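4. Recording clothing examples with the hand-held gripper

Read this section before your first session. It covers picking up and folding clothes only. For rigid items, see section 5.

Before you start
1. Charge the Jelix recorder to at least 70 per cent.
2. Open Zakivard on the tablet and choose Clothing, then New set.
3. Close the gripper fully, open it fully, and press Zero.
4. Put one garment on the work surface. Leave it bunched. The learner needs practice with messy starts.

Taking the grip
5. Press Record and wait for the tone.
6. Bring the fingers in at a fold and close them slowly. Stop when the cloth is held between the pads.
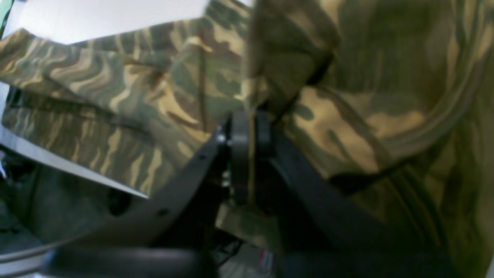
Hnatiuk, 2023-05-29. Steps 7 to 10 replace the ones in the October printing.

7. Hold still for one breath, then lift straight up. With patterned cloth such as camouflage, hems and seams are hard to pick out, so lift more slowly.
8. If the garment slips, keep recording. Mark the example as Drop when you are done – do not delete it.

Caution: Keep drawstrings and loose threads away from the finger joints. Stop and open the gripper if anything catches.

9. Carry the garment clear of the surface and let it hang. Dark clothes show few folds on camera, so turn the wrist a little each way before you lower it.
10. Set the garment down, open the fingers and press Stop. Zakivard saves the example with the next number in the set.

Note: A full set is 20 examples. Change the garment between sets, and mix dark and light colours.

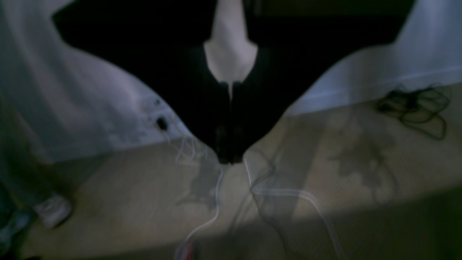

Leanne wrote in to ask whether a hanging garment has to stop swinging before it is lowered, as waiting made each of her examples much longer. It does not. Lower it at your normal pace, and if Zakivard shows code 71 (motion too fast), repeat the example.

Sending the set
11. Connect the recorder to the tablet and tap Send.
12. Leave both switched on until the Nindent light turns green. If code 838 appears, free up space on the tablet and tap Send again.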